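2024-08-21
Prepared by the Surnirden workshop group for the Zellness small grants desk

Two-arm sorting bench: progress report, second period

This report covers the work done since the first payment was released. It follows the headings in the grant letter, except that purchasing and spend are taken together.

Work completed

Both arms are now mounted and can be driven from one control program. In the first period only the left arm was running and the right was still waiting for its bracket. The bracket supplied by Kolář was drilled to the older hole pattern and had to be redrilled on the workshop mill. The second one was made to our own drawing and went on without changes.

The mounting rail was re-levelled after the second arm was added. The extra load had pulled the rail down at one end, enough to put the two arms out of agreement with each other when sent to the same point. Shims were fitted under the rail feet and the check was repeated with a pointer in each gripper. The two now meet to within a millimetre over the middle of the bench. Towards the corners the error grows, and we have limited the working area in software until a proper calibration has been done.

The control program has been rewritten in part. The earlier version moved one arm, waited, then moved the other. The present version plans both together and keeps a fixed clearance between the wrists. This clearance is set at 65 mm, which is generous and costs some reach when both arms need to be near the same place. It will be reduced in steps.

The emergency stop circuit has been moved to its own relay, as requested in your comments on the first report. It cuts power to both arms and has been tested with each arm moving and with both moving.

Purchasing and spend

Of the grant of 3415 pounds, 1000 remains unspent. The main items in this period were the second bracket, cable, the relay and a replacement power supply. The power supply was not in the original budget. The first unit dropped its output when both arms accelerated at once, and Drikel agreed to take it back against a larger one, so the added cost was limited to the difference in price. Receipts are attached separately.

Problems

Eleven faults were logged in the period. Most were cable faults at the wrist, where the sheath was being pinched at the end of its travel. The cable run has been changed and no further faults of this kind have been logged. Two faults were in software and have been fixed. One is still open: the left arm sometimes reports that it has arrived before it has stopped moving. The cause is thought to be the settling threshold – it has not been confirmed.

Present state of trials

Trials now use a blue plastic bin on the bench with small toy animals as the items to be handled. They are cheap, easy to replace and awkward enough in shape to be a fair test of the grip.

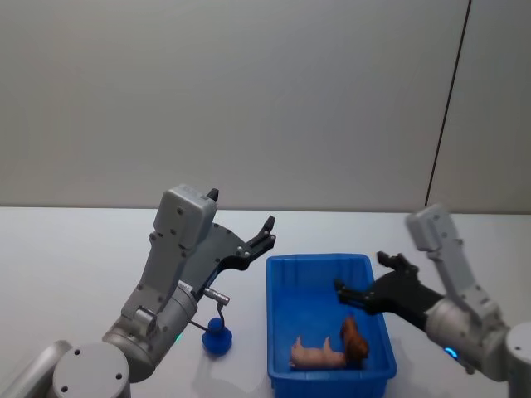

Grip planning still assumes that an item is lying clear of its neighbours. Where two items are touching, the program picks one and makes a single attempt, then stops and asks for help. The next version will try a second approach angle before stopping. We also intend to let the arms divide the bin between them, with the boundary set by where the items are and no longer by a fixed line down the middle.

Next period

The order of work will be calibration of the full bench area, the open settling fault, and then the change to grip planning. The remaining money is set aside for a calibration plate and one spare set of gripper fingers. No change to the end date is requested – the calibration plate has a long delivery time, but the settling fault can be worked on while we wait for it.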